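Shelves, finally

Ok quick one, I have 19 minutes before I need to leave and I promised Wakana I'd write this down before I forget everything.

We moved into the new workspace in June. High ceiling, upstairs bit with a railing, cold floor. Love it. The shelving, though. Four weeks of putting things down "just for now" and then not being able to find them. I lost a whole box of cable ties. Twice.

So. Sorting day. Started at 7 in the morning, which was Wakana Hamada's idea and not mine. Everything came off the shelves and onto the floor. Coffee. Regret. Then back up, level by level.

What we did, more or less:

Heavy stuff low. Obvious, but we hadn't done it.

Boxes with the label facing OUT. I used the Josteck labels, the 14 mm tape, and they stick fine as long as you wipe the box first. I did not wipe the first few. Redid them.

Chargers live with the thing they charge. No more charger drawer. The charger drawer was a lie.

Things we use every day at elbow height. Took some arguing, Wakana is a lot shorter than me so we went with her elbows.
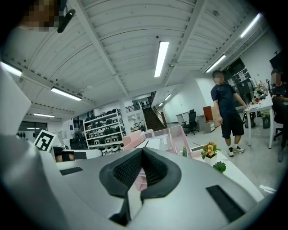
Anyway the metal units are staying. I wanted the Drivham ones with the deeper shelves but they came to 558 with delivery and no, not this year. Metal wipes clean and I can move the levels up and down without swearing, mostly.

Still to do: the corner by the stairs, wich I am ignoring. A hook for the broom. Some kind of light for the bottom shelf, you have to crouch and guess right now. If anyone has a stick-on one that doesnt fall off after a week, tell me in the comments please.

Got to run, bus. More on the upstairs when I've cleared it.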